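Section 4: Sorting Pins with the Gukard Tray Set

Your Gukard set holds up to 1,000 pins, which is more than most households will admit to owning.

4.1 Before you start
1. Clear a flat table near a window. Daylight separates orange from red better than any bulb Millard ever sold you.
2. Put every pin into one bowl. This is the source bowl.
3. Set a second, empty bowl beside it.

CAUTION: Pins are sharp at one end. Users keep checking.

4.2 First pass
4. Hold the source bowl by the rim with one hand.
5. Pick from the inside edge with the other. Take the pins by the head, and leave the middle of the heap for later.

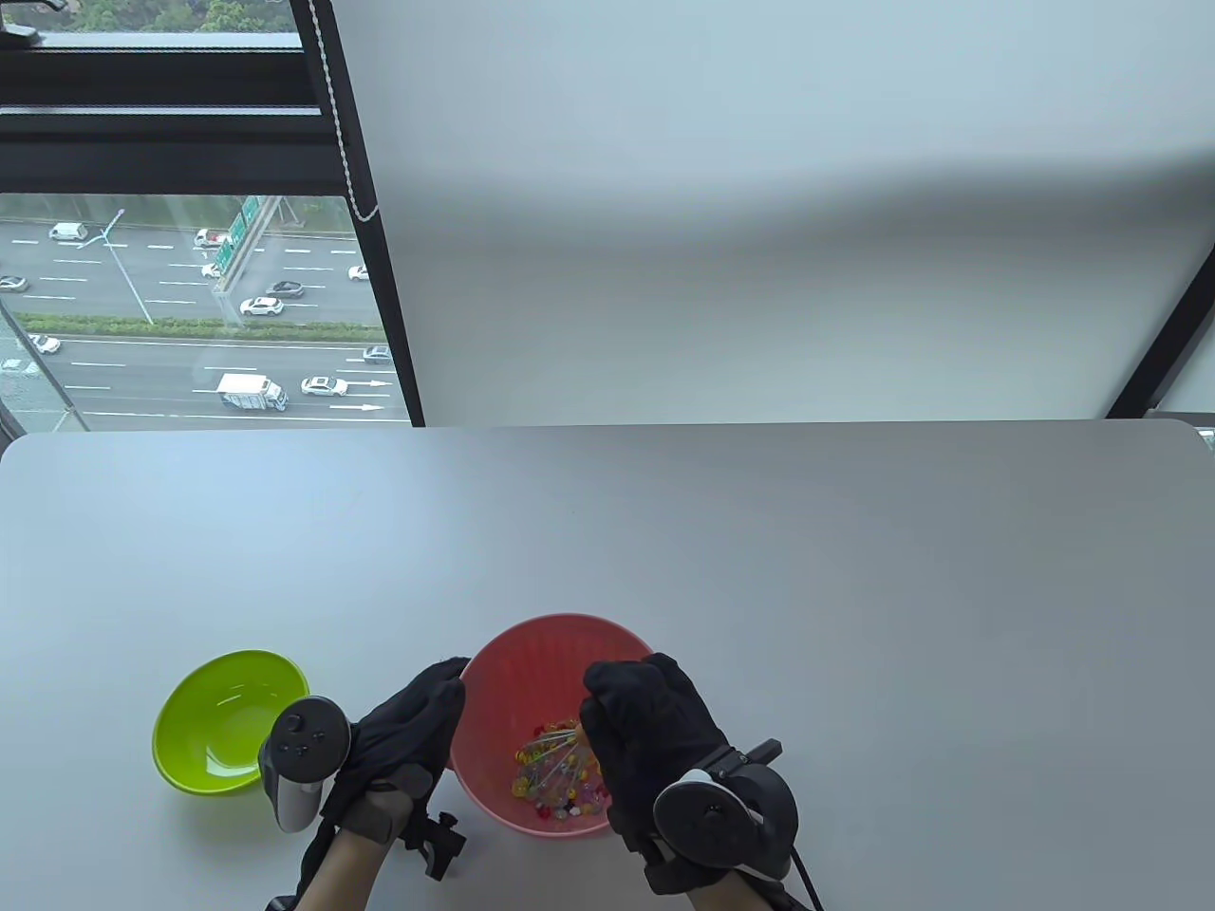 Jeltetti: I sort by length first and color second, and it goes faster. Starting with color means going through the whole pile twice.

NOTE: Either order is fine. The Ševčík method (length, then color, then a lie-down) is covered in Section 9.

6. Stop after roughly 70 pins and rest your fingers. Fabric gloves are allowed -- they slow you down a little and save on bandages.

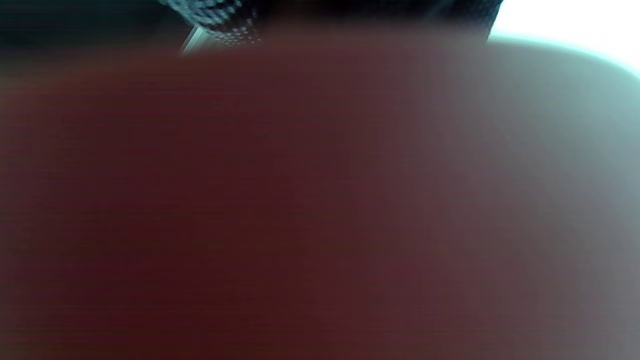 Fig. 4-2. Hand at close range, dark dotted fabric behind.

4.3 Putting away
7. Check the table, the floor and your sleeves for strays.
8. Close the tray lid until it clicks.

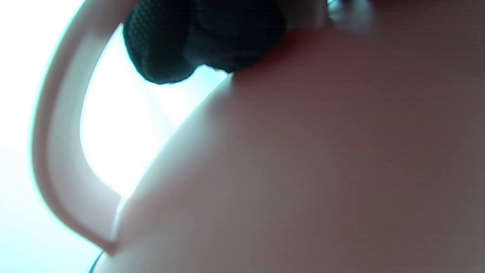

Storage is where most sets go wrong. Pins left out overnight migrate, usually toward bare feet. Anything with an arched handle like this pinkish one, open enough to see bright light through the loop, should be moved well clear before you tip a bowl, or you will catch it with a cuff. Wait 15 minutes before deciding you have lost one, then look under the tray.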